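Speaker notes - Issuing and revoking training credentials
Gaétan Turcotte, 8 October 2019

Slide 1. Title
Introduce self. State scope: short-course certificates issued by employers and private trainers. Degrees are out of scope and I will not take questions on them until the end.

Slide 2. What a certificate has to carry
Holder name as it appears on the enrollment record. Course code and version. Issue date. Expiry date, if the course has one. Issuer key reference. Everything else is decoration and can change without a reissue.
Mention that the course version is the field most often left blank. Without it a checker can't tell which syllabus the holder was tested on.

Slide 3. Issue flow
Walk through the diagram left to right. The assessor marks the record complete. The record is locked. The signing service takes a hash of the locked record, signs it and writes the entry to the log. The holder gets a link and a PDF. The PDF is a convenience copy - the link is the credential.
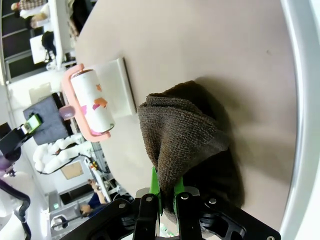 Point out that the lock comes before the hash. In the first Tutance build it came after, and an assessor could edit a score between the two steps. Josée Morin found this in February while comparing the log against the exported records. The fix was to move one call. Finding the affected entries took far longer.

Slide 4. Skills units at the Joubert site
Practical units are assessed by task. Each task has its own pass mark and its own line on the certificate. A holder can have a certificate with gaps in it, and the checker page must show the gaps.
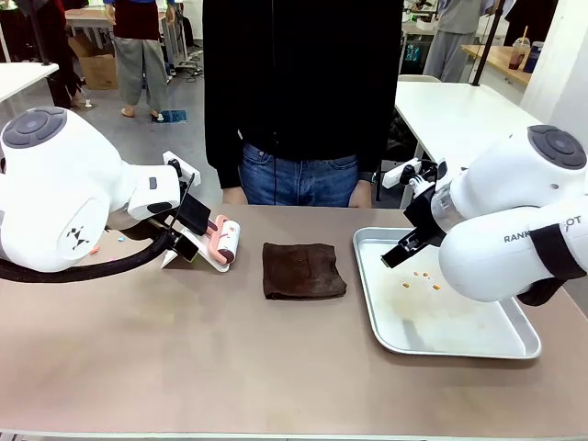 Bench with two white robot arms, lint roller on its stand.

Kirsten Zacharias will cover the scoring sheets in the next session, so skip the detail if time is short.

Slide 5. Revocation
Three status values only: valid, expired, revoked. We tried a fourth value, "suspended", and dropped it. Employers read it as revoked and holders read it as valid.
A revoked entry stays in the log. The status changes, the original signature does not. Reason codes are stored but are not shown on the public page.
Pause here for questions on reason codes.

Slide 6. Pilot numbers
91 certificates issued through Grultidetti. 21 checked by an outside party at least once. 4 revoked, all for a wrong holder name, all reissued under a new entry number.
Don't compare these with paper requests. The paper desk did not log repeat calls from the same employer, so there is no clean baseline.

Slide 7. Name changes
A name change is a reissue. The old entry is revoked with the code for "replaced" and points to the new one. The new one does not point back. Lucie Chan asked for this on privacy grounds and the log format was changed to allow it.

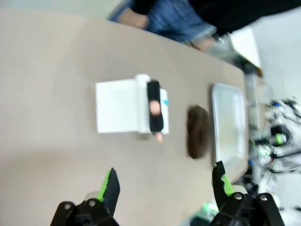
Checkers who hold an old link will see "revoked - replaced" and nothing more. They have to ask the holder for the new link. Expect an objection from the floor. The answer is that consent sits with the holder, and an automatic redirect would bypass it.

Slide 8. Key rotation
Signing keys are rotated yearly. Old public keys stay published for as long as any certificate signed with them is unexpired. For certificates with no expiry date, that means the key stays published. Zorcombe keeps the second copy of the key list.
If asked about hardware storage, refer to Shirley Perron.

Slide 9. Open items
Bulk import of older paper records. Display of names with more than one script. Offline checking at sites with no network.
Leave this slide up during questions. Handouts are on the table by the door.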